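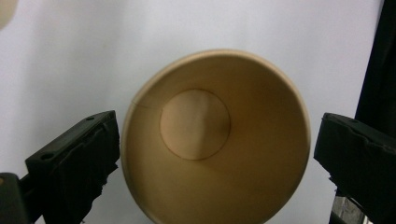

Skuren rim-fit is the small perception module that sits between the wrist camera and the grasp planner. It takes one color frame, finds the open mouth of a cup, fits an ellipse to the rim and hands the planner a center point and a grasp width. Plain kraft cups are the hard case. The rim is only a little lighter than most of the inside wall, and the base shows up as a second, smaller circle off to one side of the mouth. Version one locked onto that inner circle whenever shading split the base in two.

Inputs
One RGB frame and the camera intrinsics. Depth is optional and off by default.

Outputs
Ellipse parameters, a confidence from 0 to 1, and the free gap at each fingertip in pixels. If confidence is under the threshold, the planner holds position and asks for a new frame.

Data
1,063 labeled frames, of which 736 are for training. The rest are split between validation and test. Rims were labeled by Domnica Radu and checked by Petrică Iordache. Frames where the fingers cover more than half of the rim were dropped in May and are not in this release.

Running it
Set the config path, then start the node with rimfit run. Use rimfit replay to step through a saved log without the arm. Replay needs around 600 MB of free memory.

Known problems
Dark finger pads with torn edges can add false edge points close to the rim. Mask the fingers first (mask_fingers: true).
Clear cups are not supported.
Stacked cups return the top rim only.

Contact
Evdokia Drakos maintains the module. Send bug reports with the log attached.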